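来年度の設備予算、まだ終わらない。締切は5月なのに、もう見積書の山。とりあえず頭の整理のために書く。誤字はあとで直す(たぶん直さない)。

2026年3月5日

やりたいことは単純で、今の双腕セルと同じようなものをもう1セット。パンを扱うくらいの軽作業用。アーム2本、グリッパ2個、手先カメラ、周辺カメラ、架台、天板、ケーブル類。書き出すと単純。値段をつけると単純じゃなくなる。

まずグリッパ。これが一番悩む。アーム本体は候補が2つしかないので比べるのは楽、でも手先は選択肢が多すぎ。Vudisの標準品か、Grunbergのちょっと高いやつか。薄いもの、柔らかいものを扱うなら指先は別注になりそう。別注は納期が読めない。去年それで痛い目にあった。指だけ届かなくて本体がずっと箱の中。あれはもう嫌だ。

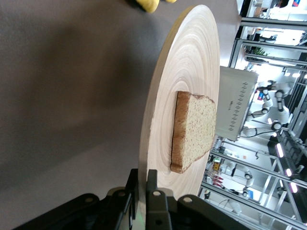 写真:Kerubo Lema

食パン1枚と丸い木の板。手先カメラの視野だとグリッパの2本の指がいつも手前に入る。なので、カメラの取付位置を変えられるブラケットも予算に入れておきたい。小物だけど、こういうのを見積に入れ忘れると後で稟議がもう1本増える。めんどくさい。ほんとに。

で、金額の話。

全体の枠が304万円。アームは別予算(これは本部持ち、助かった)なので、304万で手先と周辺を全部そろえる計算。内訳の案はこう。

グリッパ一式 99万円
カメラと取付金具 60万円
残りで架台、天板、照明、ケーブル、予備品、据付

残りは145万。余裕あるように見えるでしょ。ないです。架台がほぼ半分持っていく。アルミフレームって材料自体はそんなでもないのに、切断と組立と運搬を足すとびっくりする額になる。Jaltelportの見積、最初に見たとき桁を数え直した。自分たちで組めば下がるけど、誰がいつ組むのか。私か。私だな。

納期も書いておく。Grunbergは4週間と言ってる。Vudisは「在庫次第」。在庫次第って予算書にどう書けばいいの。備考欄に「在庫次第」とそのまま書いたら経理から戻ってきた。当たり前。

カメラ。手先だけで済ませようという意見もある、安いし。私は反対。手先カメラは近くを見るもので、テーブル全体の配置をあれで追うのはつらい。周辺のカメラを削ると、あとで何が起きたか見返すときに困る。ここは削らない方向で押し通すつもり。
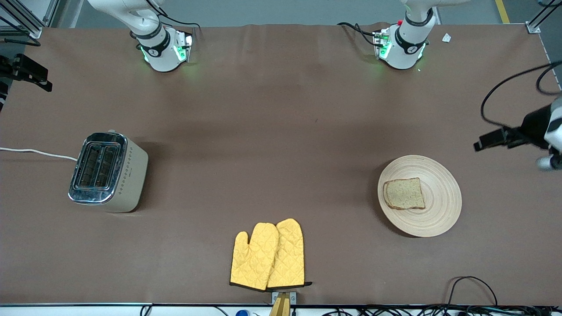

テーブル全景。左にトースター、右に食パン、手前に黄色いミトン

全景で見ると、ケーブルの話もしたくなる。奥にも手前にも黒いケーブル。新しいセルでは配線ダクトを最初から図面に入れる。後付けは高くつくし、なにより掃除しにくい。ダクトの品番はZareiのカタログから拾い中、まだ決まってない。長さを測るのを忘れてた。明日測る。

あと意外と抜けるのが小道具代。トースター、ミトン、板、食品。消耗品費で落とすのか備品で落とすのか、部署によって言うことが違う。パンは消耗品でいい、これは全員一致。トースターで揉めた。安いんだから消耗品でいいじゃんと思うんだけど、電気製品は管理番号が要るらしい。シール貼るのか、トースターに。貼るんだろうな。

予備品もちゃんと書く。指先のパッド、ヒューズ、ケーブル、カメラのレンズカバー。前回は予備品ゼロで申請して、通ったのはよかったけど、ケーブル1本のために2週間待った。今回は最初から計上。減らせと言われたら照明の方を1ランク落とす。照明はあとからでも足せるので。

Keruboさんからは「架台はキャスター付きにして」と要望あり。気持ちはわかる。動かせると便利。でもアーム2本載せて揺れたら意味ないので、アジャスターで床に固定できるタイプじゃないと怖い。それだと高いほうの脚になる。また数字が動く。はぁ。

保守契約も未定。初年度は保証でいけるとして、2年目から。年額で出してもらってる最中で、Grunbergは返事が早い、Vudisは遅い。返事の速さで決めていいなら決まってるんだけど。

今週やること。
ダクトの長さを測る
Vudisに納期をもう一回聞く
脚の見積とり直し
経理にトースターの件を確認
備考欄を書き直す

据付の日程はまだ白紙。搬入口の幅も確認してなかった、今気づいた。架台が組んだ状態で通らないなら現地組立になって、またJaltelportに電話することになるる。続きは見積がそろったら書きます。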